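4.2 Knitted items

Knits were the real delight of the Clellow sorting sessions. Of the 1,993 pieces logged, 211 were knitted, and they behaved like nothing else in the basket – a woven shirt keeps its crease, while a ribbed knit slumps, rolls at the hem and folds back over itself in a thick, soft lobe (Figure 3). Guerra's folding order, which we favour for towels, had to be rethought completely!

Figure 3. A blue knitted cloth, bunched and hanging in folds.
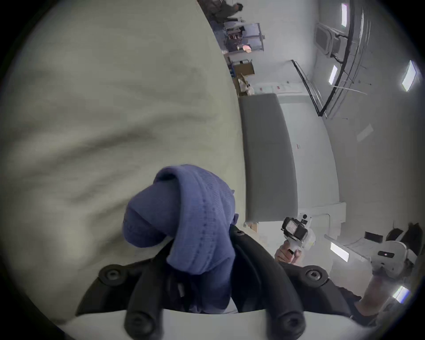 We therefore laid each knit flat and smoothed it from the centre outward before the first fold.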